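Chapter 4
When the Folding Table Changes Hands
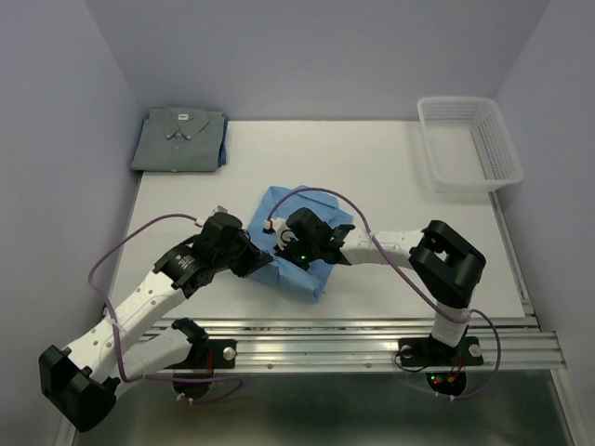
Does a folding robot take away the folder's job?
It takes away some of the tasks. What is left gets put together into a different job, and whether that job is better or worse depends mostly on who does the putting together.

Keep that answer in mind for the chapter. We come back to it in 4.2 and again in the case at the end.

Start with the work itself. A shirt from the wash is a hard thing for a machine. No fixed shape, sleeves under, collar anywhere. Two arms have to find an edge each and agree on it. A person does this without looking and while talking to the person next to her. Slow going for the arms, quick for her. So why bother? Wrists, mostly. Shoulders. And turnover, which at the Fallico laundry in Jenside had got so bad by July that the late shift ran two people short.

Dayana Hinojosa folded there for 18 years. When the cells came in she was moved to what the schedule called "cell support." No one had written down what that meant. First weeks: clearing jams, pulling out the pieces the arms gave up on, refolding. Her words, from an interview on 21 September 2020:

"I used to finish a stack. Now I finish other peoples stacks, only it isn't people."

Her supervisor, Kálmán Somogyi, saw the same weeks differently. Fewer sore backs. Fewer sick calls. Roughly a third of the shirts still went through human hands and he thought that was fine for a start.

Both accounts are correct. Read them again after section 4.2.

Points to watch for as you read:
Who decides when the machine is stopped
Who gets trained, and on whose time
What happens to piece rates when the pieces are shared
Where the talk goes. Folding tables are social, cells less so

A word on terms. We use "cell" for the table, the arms and the basket togther. Some plants say station. Judite Louro's study of the Ouellet plant (see Readings) says "bench," same thing.

4.1 Tasks and jobs

A job is a bundle of tasks. Plain enough, but most arguments about automation skip it. Before reading on, list the tasks in a job you have held, paid or not.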